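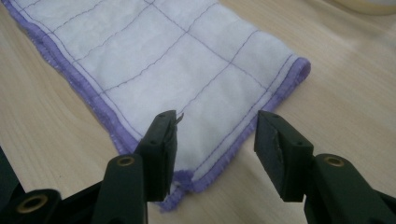

White cloth pad with purple stitching and edge binding, work table, Ridstead linen room.

Linen Room Inspection – Reusable Cloth Pads and Folding Surfaces
Site: Ridstead
Period: September

1. Stitching
Long and cross seams to be continuous, with no open panels.
Result: Satisfactory.
Comment: Slight waviness in a seam is acceptable.

2. Edge binding
Binding to be attached on all sides. Any loose thread longer than 36 mm is to be trimmed before the pad is returned to the shelf.
Result: Satisfactory, with comment.
Comment: Corners wear first and should be examined by hand on both faces. Do not pull threads – cut them.
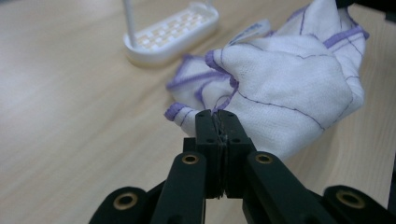 Pads with a binding that has separated from the fabric are to be placed in the repair bin and entered in the Givau log.

3. Folding surface
Table to be wiped down before each batch. No splinters or raised grain.
Result: Satisfactory.

4. Storage
Stacks not to exceed 30 pads. Lower shelf to be kept clear of the floor by 200 mm.
Result: Action required.
Comment: Two stacks in the Alledero cabinet were over the limit. To be corrected by Wednesday.

5. Labels
Shelf labels legible and current.
Result: Not checked – cabinet locked at time of visit.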